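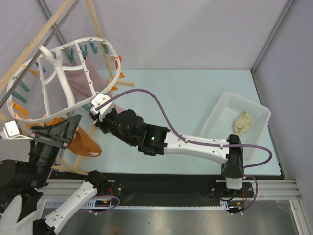

About us

Category: Who we are / Robot arms and grippers

Hello! I'm Onyekachi Sani and I run Tanavport, a small test bench in Wurnirdale where we try out grippers, arms, cameras and controllers for people who are thinking of buying them. You send us the job you want done, we set it up on the table and have a proper go at it (usually for far longer than anyone asked).

I started out mending packing machines over in Drastatcombe, and I got fed up with brochures. Every gripper in a brochure is holding a nice clean box. My customers had socks, bags and floppy bits of cloth, and I wanted to know what would happen with those. So I rented a unit, bought 2 arms that didn't match and spent a winter swearing at the cables.

These days laundry is our favourite test. Two arms, a round clip hanger with teal and orange clips on it, a white basket at the side – it sounds daft, but I've yet to find anything that shows up a bad gripper faster. Clothespins are small and springy, cloth sags wherever it likes, and the hanger swings if you so much as lean on it. We fit a small camera module by each gripper as well, and I do go on about where it should sit. Too close and the fingertips are all it sees, too far out and it bangs into things!

Every gripper gets the same 12 jobs, in the same order, and I write down the drops as well as the good ones. So far we've logged 921 runs on cloth and 528 on boxes and tubs. If you want the full sheets, just ask and I'll email them over, scruffy notes and all.

We don't sell arms and we don't take a cut from those who do. The one thing we make ourselves is the Ruotsalainen, our own little controller box, and yes, it goes through the same jobs as everyone else's. It came second last time. I'm still a bit sore about that.

Visitors are welcome most mornings from ten. Bring something awkward for us to pick up, and ring first so I can put the kettle on.

Last updated: December
12 shares | 2 comments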